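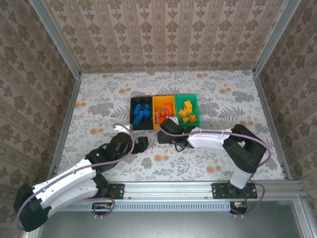 The toy library on the ground floor of the old Petchrat building has 538 members and one very long shelf of jigsaws. Families pay 16 pounds a year and can take home up to seven toys at a time.

Samina Shaikh started it after clearing out her sons' bedroom. "I had bags of things they'd used for a month," she says. "The charity shop was full and I didn't want to bin them."

The stock now stands at 1,316 items, most of them given by local people. Train sets go out fastest. Puzzles come back with pieces missing more often than anything else, and Nipon Saengthong keeps a tin of spares sorted by size.

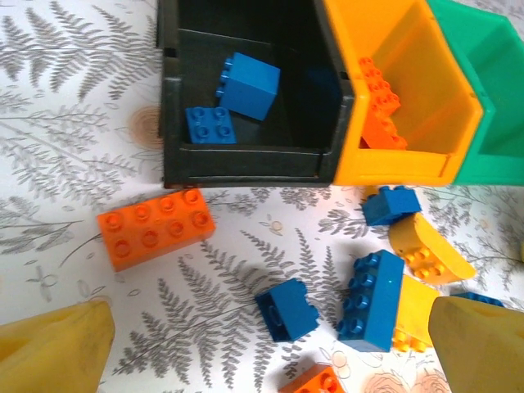
Loans run for four weeks and can be renewed once. There are no fines. If something breaks, members are asked to say so when they return it, and small repairs are done on the spot with glue or a screwdriver.

Manee Klinhom joined in October, when her daughter turned two. She had been buying a toy most weekends. "Now she chooses, we take it home, and it goes back when she's bored of it," she says. "We've got our living room floor back."

Rent is the main worry. The lease is up for renewal next spring and Shaikh has been looking at a smaller unit on the same street. It has no step at the door, so pushchairs would be easier, but the jigsaws would have to go in the back room.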